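Re: [lower-el-lit] Leveled readers check-out, second half of year
From: Simone Bastos
To: lower-el-lit list

Elaine Nogueira wrote:

> We are moving our take-home readers out of the leveled bins and
> into one shared book room for grades 1 and 2. There are close to
> 1000 titles once both grades are pooled. Two questions for anyone
> who has done this. First, did you keep the old level stickers or
> relabel everything? Second, how do you handle a child who keeps a
> book past the return date? Our current rule is no new book until
> the old one comes back, and I have four children who have not
> taken a book home since before the break.
>
> Elaine

Elaine,

We pooled grades 1 and 2 at Macedo two years ago. Answers in order.

Labels. Keep the old stickers for the first year. We relabeled at the same time as we moved, and the two jobs got in each other's way. Books with a new label were being returned to bins that still had the old one. If you must relabel, do it bin by bin in May, when the take-home program has stopped. Put the new label on the back cover, top left, and leave the front alone. Children in grade 1 read the front label aloud to each other and compare. On the back it gets less attention.

We used the Skunby label sheets. They hold well on paperbacks and poorly on the coated board covers. For those I now write the code inside the front cover in permanent marker.

Sorting. We dropped the single-level bins and went to bands of three levels, with a separate shelf for nonfiction. Benedito Aguiar objected to the bands on the grounds that they hide small gains. He keeps the exact level in his own reading conference notes, which seems to me the right place for it. The bands are wide enough that a child can pick a book on interest and still be able to read it.

Late books. I would drop the rule. We had the same one and it removed books from the children who had the fewest at home. What we do now:

Each child has a zip bag with a card in it. The card has lines for title, date out and date back. A child with a book still out may take one more, so the limit is two. At two, I send a note home with a return slip and the child reads from the classroom shelf during the last 15 minutes of the day. After 9 school days I phone. I do not charge for a lost paperback. A family that wants to replace one can send in any book in fair condition.

Our losses went up slightly in the first term and then settled. I do not have a clean count for the year before the change, so I can't give you a proper comparison.

One point on the card. Marcelino Quintana's version has a column for a parent signature. Mine does not. With the signature column I had children bringing the book back read but unsigned, and then being unsure whether it counted. I ask for one sentence from the child about the book instead – spoken in grade 1, written in grade 2 from the middle of the year.

For tracking, Everaldo Figueiredo runs his room from the Trorar spreadsheet and can tell you whether it will take a list as long as yours. I use paper. The cards get filed by child at the end of each term, and they are useful at conferences.

I can mail you the blank card and the note home if you send me your school address off list. The note is in English and Portuguese.

Simone
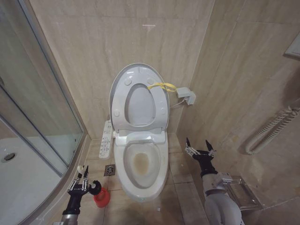

Bathroom, toilet with lid up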